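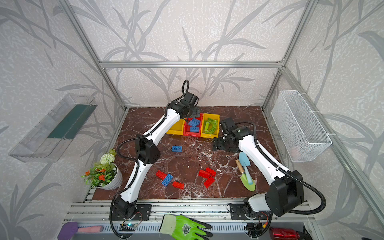 Two white robot arms over a marble tabletop, with storage bins at the back.

Supplier Interview: Lonau on Hot Cups, Lids and the Standing Order
April 8, 2023

Lonau has supplied breakroom and janitorial goods to offices, clinics and school boards in southern Ontario since it separated from its parent paper business. Its catalogue runs from stir sticks to floor pads, but the questions its customer desk receives most often concern hot cups and the lids that go with them. The members' bulletin spoke with the company's category manager for disposables at the Skorkow Street office. The conversation dealt with lid sizing, the move away from foam, minimum quantities, and the changes made to standing orders in January.

The category manager began with lids. Customers commonly order a cup by its volume and assume that the lid will follow. "A volume tells you what the cup holds. It does not tell you the diameter of the rim, and the rim is what the lid has to fit," the manager said. "We have had customers with three cup sizes on the shelf and a single lid that fits two of them, and they had been told by a previous supplier that it fitted all three."

Lonau now prints the rim diameter beside every hot cup and every lid in its catalogue. The Lekar line of single-wall paper cups, which makes up the larger part of the company's hot cup sales, was the first to be listed in this way. Competing lines followed over two catalogue editions. The manager acknowledged that the work was slow. Manufacturers do not all measure at the same point on the rolled edge, and staff had to check samples by hand before a number could be printed.

Asked whether members should standardize on one rim size, the manager was in favour, with a reservation. "If your site pours only coffee and tea, then yes. One rim, two heights of cup, one lid. If you also serve soup, you are into a different container, and trying to force it into the same family leads to complaints."

On foam, the manager said that demand had fallen well before any regulation required it. Most of the accounts that still ordered foam cups did so from habit, through a standing order set up by someone who had since changed positions. Lonau wrote to each of those accounts and proposed a paper equivalent. The letter set out the price per sleeve of both products, and the paper cup was the dearer of the two.

"We did not want anyone to discover the difference on the invoice," the manager said. "Some customers asked for double-wall cups and we talked a number of them out of it. A sleeve on a single-wall cup is cheaper, and for a visitor who takes the coffee back to a desk it is sufficient. Double-wall makes sense at a counter where people walk out the door with the drink."

The discussion turned to napkins, a smaller category by value but one that generates a good deal of correspondence. Lonau carries the Carré dispenser napkin in one-ply and two-ply. The two-ply product costs more per case and contains fewer napkins, and the manager is often asked to justify it. "I don't try to. In a staff lunchroom with a dispenser that gives one napkin at a time, one-ply is fine. In an open basket people take a handful in either case, and the two-ply handful is more expensive." The company does not lend or lease dispensers. Members who purchase a Carré dispenser should note that it takes the interfolded format only, and that flat-packed luncheon napkins will jam in it.

Minimum quantities have been a point of friction between wholesalers and smaller offices for some years. Lonau's minimum for delivery is 3 cases, which may be mixed across categories. Orders below that figure may be picked up at the Skorkow Street counter. The manager was asked whether the minimum could be lowered for members with limited storage.

"The difficulty is the truck and not the product," the manager replied. "A small office with one cupboard might go through a case of cups in a season. I would suggest that it combine cups with something else it is already buying elsewhere, such as garbage bags or hand towels, and take delivery less often. We can also split a shipment between two tenants in the same building, provided that one of them accepts the invoice."

Standing orders were the subject on which the manager spoke at greatest length. Until January, a standing order at Lonau renewed automatically and without notice. Customers who had reduced their office days continued to receive the same quantities, and returns rose accordingly. The company reviewed 200 standing orders over the winter. Of these, 81 were reduced at the customer's request and 66 were left as they were. The remainder were cancelled or converted to ordinary orders.

"That was uncomfortable reading for a sales department," the manager said. "It was also overdue. A customer with cases of cups stacked in a stairwell is going to be visited by the fire inspector, and then we get a telephone call that is much harder to answer."

Under the revised arrangement, each standing order produces a notice by e-mail before the goods are picked. The customer may change a quantity, skip a delivery or leave the order alone, and no reply is taken as consent. The manager confirmed that there is no charge for skipping. Changes received after picking has begun cannot be honoured, and the notice states the cut-off.

Members had submitted a question about substitutions in advance of the interview. Several had received a different brand of cup from the one ordered, with lids that did not fit. The manager accepted the criticism. Lonau's present policy is that a cup will not be substituted unless the rim diameter is the same, and that the packing slip must identify the replacement by name. Customers may also mark their account "no substitutions", in which case the line is held on back order. "I would recommend that setting for lids in particular," the manager said. "For paper towels or stir sticks it probably causes more trouble than it saves."

Storage advice was brief. Paper cups should be kept in their sleeves, off the floor and away from cleaning chemicals, as the board will pick up odours. Opened sleeves should be used before a new case is started. Lids tolerate more but should not be kept beside a heater, where they can warp enough to lose their seal.

The manager closed by asking members to send the customer desk a sample cup whenever there is doubt about a match. A used cup is acceptable if it has been rinsed. Samples may be left at the Skorkow Street counter or enclosed with a return, marked with the account number and the words "lid match".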